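Renduna公共阅读厅五月重新开放 旧邮政大楼一层恢复全天接待读者

在闭馆整修之后，位于Donnelly街的Renduna公共阅读厅将于五月重新向市民开放。开放首日定在星期六，上午九点开门，当天不设预约，任何人都可以直接走进来坐下读书。

阅读厅所在的建筑原是一座邮政大楼，一层曾经是寄信和取包裹的营业大厅，后来改作书库，再后来临街的窗户被书架挡住了大半，白天也要开灯。这次整修把书架移到了内侧，临街一面全部留给座位。早上的阳光现在能一直照到借还台前面，很多老读者在试开放时进门就停下来抬头看，有人说在这里借了十几年书，第一次知道天花板上还有一圈石膏花饰！

整修后的阅读厅共有94个座位，其中12个是带隔板的单人位，留给需要长时间安静阅读的读者。开架图书3721册，全部可以外借。儿童区搬到了原来的包裹房，门口保留了那道矮矮的木栅栏，小朋友进出刚好，大人得自己推一下门。地方志和旧报刊放在二层的小房间里，需要在借还台登记后上楼，登记时说明想看哪个年份就行。

项目由Renduna公共阅读厅主持，建筑设计由Pruvum工作室承担，照明和木作由Coseck负责。三方从一开始就约定，能修的先修，修不了的再换。旧营业大厅的石面经过清洗和打磨后继续使用，裂开的窗框逐扇拆下来补好再装回去，原来写着“挂号”“汇款”的铜牌也找了回来，重新钉在柱子上。第一次来的读者可能会纳闷，为什么小说区的柱子上写着“汇款”，欢迎到借还台来问，我们很乐意讲。

“我小时候就在这个大厅里替外婆寄过信，”阅读厅负责人Junhao Zheng表示，“那时候柜台比我高，只能看见台面的边。现在能把这个地方重新打开，让大家带着书、带着孩子、带着作业进来，我真的非常高兴。我们最希望看到的，就是有人下班路过，随便推门进来，读二十页再回家。”

Pruvum工作室的设计团队在现场工作期间，花了很多时间研究大厅里的声音。营业大厅的层高很高，石面和灰墙又多，过去一把椅子拖动，整层楼都听得见。新的方案在书架背板和天花板四周加了吸音层，椅脚全部换成软垫，儿童区和主厅之间多做了一道玻璃门。试开放那几天，儿童区正在讲故事，主厅里的读者照样看书，这让整个团队都松了一口气。

照明也做了重新安排。Coseck为每张长桌配了可以单独开关的台灯，灯罩压得较低，光只落在桌面上，坐在对面的人不会觉得刺眼。傍晚以后顶灯会调暗一些，留给喜欢夜读的人。

藏书方面，阅读厅在闭馆期间收到了市民捐赠的2482册图书，经过挑选和修补，一部分已经编目上架，其余的会陆续补充进来。捐赠里有成套的植物图谱，有翻得卷了边的武侠小说，有一整箱航海题材的连环画，还有不少书里夹着旧书签、车票和压干的叶子。工作人员把这些夹页都收在一个抽屉里，写明出自哪一本书，原主人随时可以来认领。我们也想借这个机会，向每一位搬着箱子送书过来的朋友说一声谢谢！

重新开放后，阅读厅将继续举办几项读者熟悉的活动。晚间朗读会恢复，每次选一篇短文，谁愿意读谁就读，普通话、方言都欢迎。修书课改在二层开，教大家补书脊、粘散页，材料由阅读厅提供，自己带一本需要修的书就可以。地方史读书小组将从旧邮路读起，第一本书已经选定，是一册记录本地邮差路线的回忆录，借还台备有复本。

开放首日的安排如下：上午九点开门；上午十点半，Junhao Zheng将带读者参观大厅和二层旧报刊室，从借还台出发；下午两点，儿童区讲故事；下午四点，Pruvum工作室的设计师介绍整修过程，现场可以提问；晚上七点是第一场朗读会。各项活动均免费，座位先到先坐。参观一场走得比较慢，会上下楼梯，行动不便的读者可以提前告诉工作人员，我们安排从侧门乘电梯上楼。

日常开放时间为上午九点至晚上八点半。外借需办理读者证，凭有效身份证件当场办理，旧证继续有效，不必更换。每证一次可借六本，借期四周，可以续借一次。闭馆前借出的图书不计逾期，请在方便的时候带回来，放进门口的还书箱即可。

阅读厅不提供餐饮，可以带有盖的水杯入内。雨伞请放在门厅的伞架上。推婴儿车的家长可以从侧门进入，儿童区旁边设有停放的位置。自行车停在建筑北侧的院子里，院门与阅读厅同时开关。

媒体如需在开放首日之前到馆采访或拍摄，请与Renduna公共阅读厅宣传组联系，也可以直接到借还台留下姓名和联系方式，工作人员会安排时间。拍摄请避开儿童区讲故事的时段。

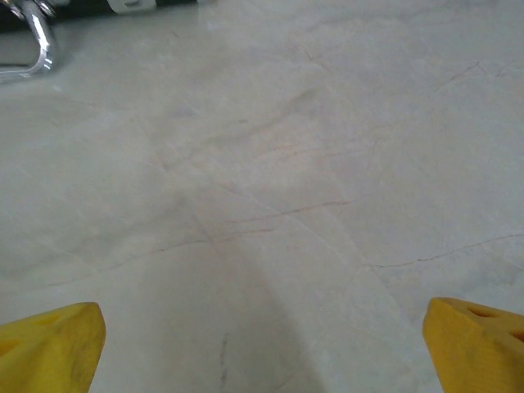 浅色大理石表面，带有红褐色细纹和柔和的灰色纹路。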